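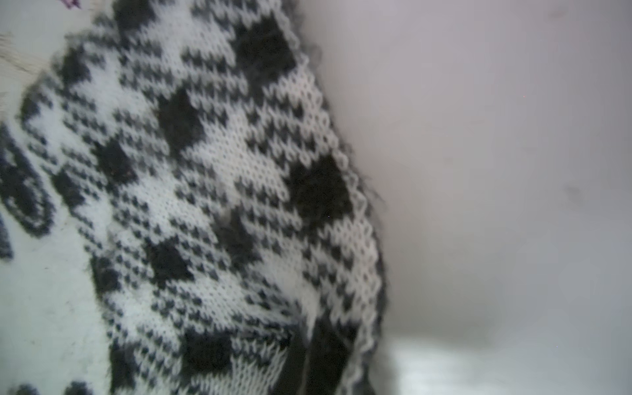
Figure 4. Knitted fabric in black and white, close up.

4. Setting Up a Modifier Unit

This section covers setting up a unit on misplaced and dangling modifiers in Flolero. You need a teacher account and at least one class. If you have not created a class yet, go back to Section 2.

The steps are the same in the browser and in the desktop program, except where noted.

4.1 Before you begin

Check the following:

Your account shows "Teacher" or "Lead Teacher" under your name at the top right.
The Lalar sentence bank is turned on. Open Settings, then Content, and look for Lalar in the list. A gray dot means it is off.
Students have finished the phrases unit, or you have marked it as skipped. The modifier unit stays locked for any student who has done neither.

Note: The Lalar bank holds 855 sentences. Of these, 47 are tagged for modifier work. You can add your own (see 4.4).

4.2 Creating the unit

1. Open the class and select Units.

2. Select New Unit, then From Template.

3. Choose "Modifiers: Placement" from the list. The templates are in alphabetical order, so it comes after "Fragments" and before "Parallel Forms."

4. Type a name for the unit. Students see this name on their home page. Names longer than one line are shortened on phones.

5. Under Skills, leave the check marks beside the kinds of error you plan to teach:

Misplaced phrase. The phrase is in the sentence but too far from the word it describes. "She served sandwiches to the children on paper plates."

Misplaced single word. Usually only, just, nearly, almost or even. "He almost read the whole chapter" and "He read almost the whole chapter" are both correct sentences with different meanings.

Dangling opener. The word being described is missing. "Walking to the library, the rain started."

Squinting modifier. The modifier could go with the words on either side of it. "Students who practice often get better marks."

6. Set the number of rounds. The template uses 2 rounds for each skill.

7. Select Save Draft. The unit now appears in your list with a white label. Students cannot see it until you publish it.

Caution: Do not select Publish yet if you intend to change the answer rules. Once a student has opened a published unit, the answer rules are locked for that class and the only way to change them is to copy the unit and start again.

4.3 Setting the answer rules

Most modifier errors can be fixed in more than one way. The answer rules tell Flolero how much freedom to give. Open the draft and select Answer Rules.

1. Choose a response type.

Move. The student drags the modifier to a new place in the sentence. Nothing can be typed. This works for misplaced phrases and single words. It does not work for dangling openers, which need new words.

Rewrite. The student types the whole sentence again. Use this for dangling openers.

Mark. The student selects the modifier and then the word it describes. No correction is made. Many teachers use Mark for the first round and one of the other types for the second.

2. If you chose Rewrite, set the match level.

Strict accepts only the answers listed with the sentence. Open accepts any answer in which the opener is followed by a suitable subject, or in which the opener has been turned into a full clause. With Open selected, both of these are accepted for the library sentence:

"Walking to the library, I felt the rain start."
"As I was walking to the library, the rain started."

3. Set Spelling to Ignore or Count. When Spelling is set to Count, a misspelled word loses the point even if the modifier is in the right place.

4. Set Commas to Ignore, Hint or Count. Hint shows the student a small yellow bar where the comma after an opening phrase should go and does not take off a point.

5. Select Save.

Note: Squinting modifiers always go to the teacher for review. The program cannot tell which meaning a student had in mind, so it places these answers in your Review tray with the student's short explanation below each one. The explanation box cannot be turned off for this skill.

4.4 Adding your own sentences

1. From the draft, select Sentences, then Add.

2. Type or paste the faulty sentence. Use one sentence to a box.

3. Drag across the modifier to highlight it. The highlight must start and stop at a whole word. Leave any comma out of the highlight.

4. Select the word the modifier should describe. If the word is missing from the sentence, select "Not in sentence." Flolero will file the item under Dangling opener.

5. Enter at least one corrected version. For Move items, the corrected version must use exactly the same words as the faulty one. A version that adds or drops a word is saved but shows a red flag, and the item is left out of the unit until the flag is cleared.

6. Enter a feedback line if you want one. This is what students see after a wrong answer. A question tends to work well here, such as "Who was walking?"

7. Select Save and Add Another, or Close.

Some notes on choosing sentences:

Keep the rest of the sentence simple. A student who is sorting out a hard word or a second clause has less attention left for the modifier.

Include a few correct sentences. A set in which every sentence is wrong teaches students to change everything. To add a correct one, tick "No error" in step 3 and skip steps 4 and 5.

Check that the faulty version really has the wrong meaning. "The man in the blue coat waved" needs no fixing, and "We saw the man waving from the bus" may be fine, depending on who was on the bus. If you can read a sentence both ways, file it under Squinting modifier.

Watch for openers that are accepted without a matching subject. Expressions such as "generally speaking," "considering the price" and "judging by the noise" are used this way in good writing. The Lalar bank leaves them out of the dangling set — you may want to do the same.

4.5 Importing a sentence list

If you have a long list, it is faster to import it.

1. Prepare a spreadsheet with four columns in this order: faulty sentence, modifier, target word, corrected sentence. Do not add a heading row.

2. Where there is more than one corrected sentence, put each in the same cell with a vertical bar between them.

3. Save the file as comma-separated values. Sentences containing commas must be inside quotation marks. Most spreadsheet programs do this for you when saving.

4. In Flolero, select Sentences, then Import, and choose the file.

5. Look through the preview. Rows in red could not be read. Fix these in the spreadsheet and import again, or select Skip Red Rows.

6. Select Finish.

Caution: Importing the same file twice creates duplicates. The program does not compare new rows with old ones. To remove duplicates, sort the sentence list by text and delete them by hand.

Lists made for the Standetti workbook series can be imported without changes if they were saved from the second edition or later. Lists from the first edition have the target word in the last column, and it must be moved.

4.6 Trying the unit as a student

1. Open the draft and select Try It.

2. Work through at least one item of each type. Give a wrong answer on purpose so you can read the feedback.

3. On Move items, check that the modifier can be dropped at the start of the sentence. If it cannot, the first word was probably included in the highlight. Go back to 4.4, step 3.

4. Select End Trial. Your trial answers are deleted and do not appear in the gradebook.

4.7 Publishing

1. Select Publish.

2. Choose the whole class or a group.

3. Set a closing time, or leave the box blank. If you type a time without a.m. or p.m., the program reads it as a.m., so 11:30 closes the unit before lunch.

4. Choose whether students may retry. The highest score is kept unless you change this under Gradebook.

5. Select Confirm. The label on the unit turns green.

Schools with the Mogensen gradebook link will see a new column there after the next sync. If your link was set up before March, you may have to turn on Unit Scores once under Settings, then Links.

4.8 If something goes wrong

The unit is published but students cannot see it.
Check that the phrases unit is finished or skipped for those students. Then check the group chosen in 4.7, step 2.

A correct rewrite was marked wrong.
Open the answer, select Accept, and tick "Accept for everyone." Scores are worked out again for all students who gave the same answer. This usually happens when the match level is Strict.

A student's answer disappears when the page is reloaded.
Answers are saved when the student selects Next. An answer typed but not submitted is lost on reload. In the desktop program, unfinished answers are kept until the program is closed.

"Only" can be dropped in one place but not another.
Each possible place has to be listed as a corrected version. Edit the sentence and add the missing version.

The Review tray shows answers from last term.
Select Filter and change "All classes" to the current class. Old answers stay in the tray until they are scored or the class is archived.

For problems not listed, write to the support desk from Help, then Contact. Include the class code and the unit name. Questions about the sentence bank itself, including errors in Lalar sentences, should be marked for Darren Entwistle.

Next: Section 5, Scoring and the Review Tray.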